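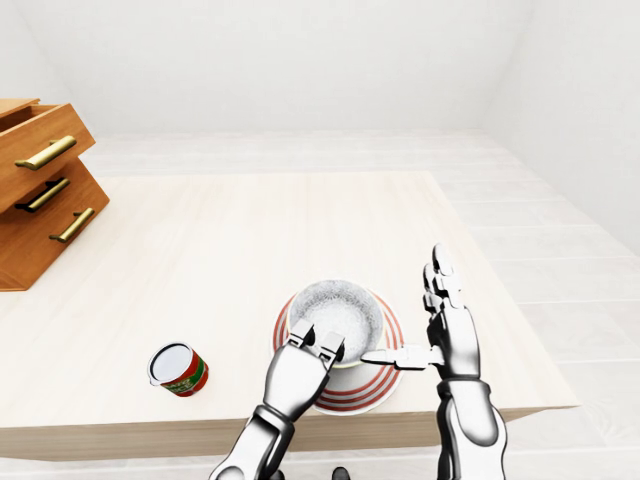 How many demonstrations does a two-handed robot need to learn a tabletop task in simulation?

For the tasks in our study, 50 per task was enough for a usable policy. Going from 30 to 50 made a clear difference. Past that, the gains were small and the training time kept going up.

Gallery: Two Hands, One Table

This page goes with the Nakpan project on learning two-handed tasks from demonstrations. The work was done in the Stirik simulator by Lamduan Boonchu, Eylül Sarıgül and Lech Laskowska. Jaruwan Wongsuwan set up the tasks and Oranuch Wongsuwan ran the evaluations. Page last updated Wed 9 May.

The method is simple to describe. A person drives both hands through a task, and we record the joint positions and the rendered views. A single policy is then trained to predict the next short stretch of motion for both hands together. Our earlier version, Drudov, trained 2 separate policies, one for each hand, and they often got out of step when both hands had to touch the same object.

Cup and saucer, Stirik render. The left fingertips are on the near rim of the cup, and the thumb of the right hand touches its side. The saucer has red stripes, which make it easy to see in the render if it slides.

Notes on the cup task

The start position of the cup changes from one run to the next. The lighting stays the same. We tried changing both at once in January, but it was hard to tell which one caused a failure, so lighting now has its own test set.

The joint policy finished the cup task in 61 percent of evaluation runs. Most failures came early, when one hand reached the cup well before the other and pushed it sideways. Runs that got past first contact usually went on to finish – the later part of the motion is more forgiving.

We count a run as failed if the cup tips over or leaves the saucer. A run where the cup is moved correctly but the saucer shifts is still a success. Lech has argued for a stricter rule, and the logs keep saucer position so the runs can be scored again.

Contact between the fingers and the cup is the least realistic part of the setup. Friction is one fixed value for the whole hand, and the fingertips do not give under load. Results on the Arkov hardware will be reported separately and should not be read off the numbers on this page.

Renders may be reused for teaching with credit to the Nakpan project.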